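Section 7. Sliding Door Panels: Opening, Closing and Routine Care

7.1 Scope

This section applies to the interior sliding door panels supplied with the Prendisside room system by Markska. It covers daily operation, cleaning of the finger pull and care of the floor along the door line. Removal of a panel from its track is described in Section 10 and shall be carried out only by a trained fitter.

7.2 Before Operating the Door

1. Confirm that the door line is clear of cords, mats, shoes and loose items.

2. Check that no person, in particular a child, is resting a hand on the edge of the panel or on the frame.

3. Locate the recessed pull in the edge of the panel. The pull is the only point from which the door should be drawn out of its fully open position.
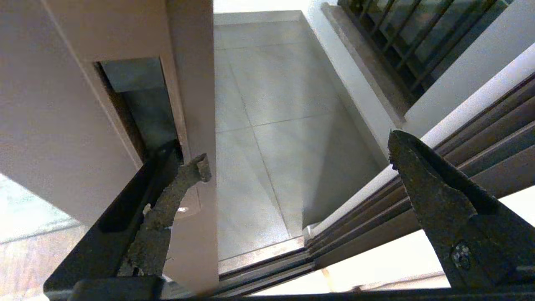
CAUTION: Do not draw the panel by its face or by the trim strip. Repeated pulling on the trim will loosen it – the resulting damage is not covered by the warranty.

7.3 Closing the Door

1. Stand to one side of the opening, facing the edge of the panel.

2. Engage the recessed pull and draw the panel out with a slow, even motion. Do not jerk the panel to start it moving.

3. Once enough of the panel is exposed, move your hand to the main handle, where one is fitted, and continue until the door meets the opposite frame.

4. If the panel stops before it is fully closed, return it to the open position and inspect the door line. Do not force it. A panel in good order moves freely over its whole travel.

NOTE: Panels wider than 142 cm are fitted with a soft-close unit. Resistance over the last part of the travel is normal on these models.

7.4 Opening the Door

1. Check both sides of the doorway before moving the panel.

2. Slide the panel back at walking pace or slower, keeping fingers away from the gap between panel and frame.

3. Let go of the handle before it reaches the frame and guide the panel home with a flat palm.
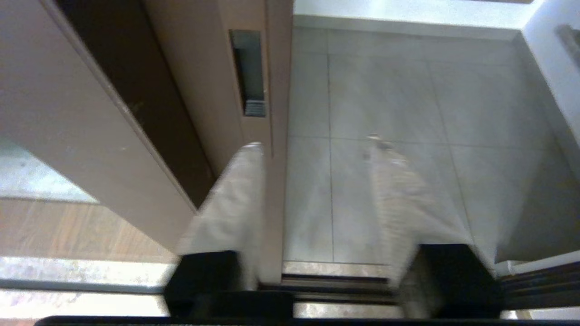

7.5 Cleaning

1. Remove dust from the recessed pull with a dry, soft brush.

2. Wipe the panel with a damp cloth and 500 ml of lukewarm water containing a few drops of mild dish soap. Dry at once.

3. Sweep the floor on both sides of the door. Grit carried under the panel can scratch a glazed tile and wear the lower guide.

CAUTION: Do not use scouring pads, solvents or steam cleaners on any part of the door.

7.6 Reporting a Fault

Faults should be reported in writing to Steinar Þorgeirsson, Technical Services, Markska. State the room number and the direction in which the panel sticks or drags. Leave the door open until it has been inspected.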